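Praltholm Open Workshop Day

The Praltholm Open Workshop Day is a public demonstration of robotic manipulation held by the Berrada Institute at its Praltholm site. It began as an internal review for project partners and was opened to the general public in its second year. The fifth edition took place on Monday, August 23, 2021, and drew roughly 200 visitors.

Background

The institute moved its manipulation group to Praltholm from the town of Brikaven, where it had shared a building with a technical college. The first open day was held in March and was limited to 35 invited guests. Later editions were moved to August so that school groups and families could attend during the summer break.

Format

Visitors are admitted in groups for sessions of 30 minutes. Each session consists of a short talk, a demonstration and a period for questions. Staff members remain beside the equipment during the demonstrations, and visitors watch from behind a marked line. Children under eight must be accompanied by an adult.

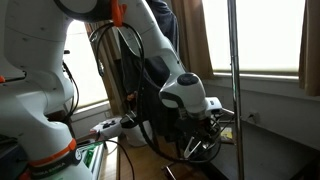

The 2021 program centered on tasks performed by two arms working together, including folding cloth, opening containers and passing objects from one gripper to the other. Earlier editions had shown single-arm work only, mostly sorting and stacking. A separate session covered teaching by demonstration, in which an operator guides the machine through a task several times and the recorded movements are used for training.

Tosden project

Much of the material shown in 2021 came from Tosden, a three-year project on household tasks led by the institute. Tosden maintains a list of 74 tasks, grouped by room - kitchen, laundry, hallway and workshop. The list was handed out in printed form at the open day, and visitors were invited to suggest additions. Several suggestions, among them pairing socks and refilling a soap dispenser, were later adopted.

See also

Berrada Institute
Tosden task list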